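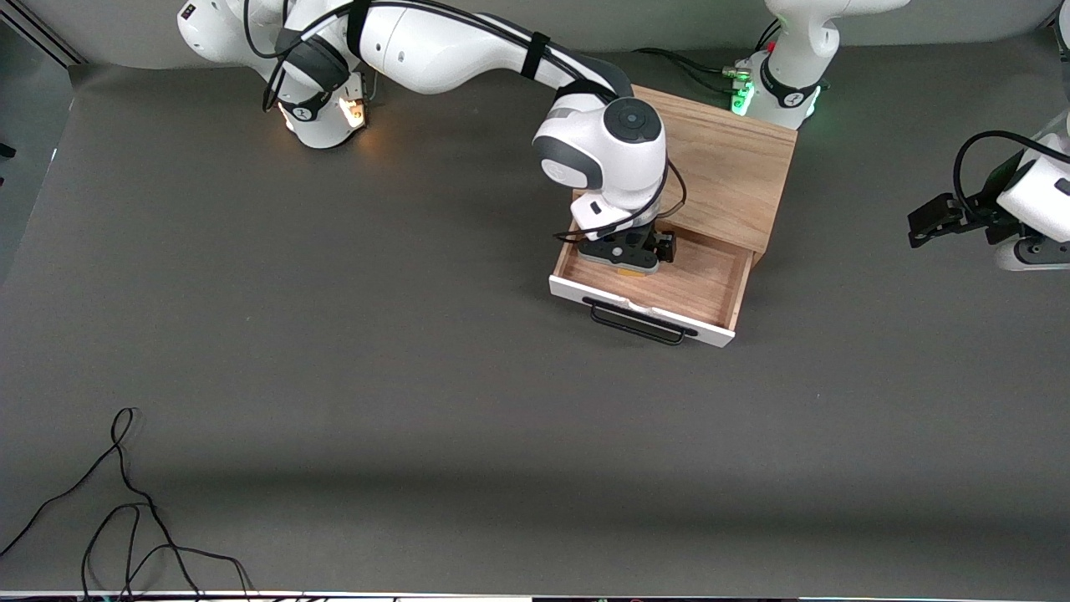 Trillton Community Pantry, progress report to the Wijaya Fund
Second half of the grant year

We want to start with a thank you, and a big one, since your last payment came in just as the old walk-in cooler was giving up on us. The new one has been running since December and we have been filling it every week.

We served 174 households this period, up from 65 at the same point last year. Most of the growth is from the Levo Street apartments, where we began dropping off boxes on Saturday mornings (a neighbor suggested it, and we wish we had thought of it sooner!). Around 240 boxes have gone out that way so far.

Spending is close to plan. Fuel ran over, and we covered it with what we saved on shelving. Ristovov Bakery is still giving us bread, though less of it than in the fall, so we are talking with two other shops.

We still owe you the family survey. Only 9 forms have come back, and we'd like to try again with a shorter one, in Spanish too.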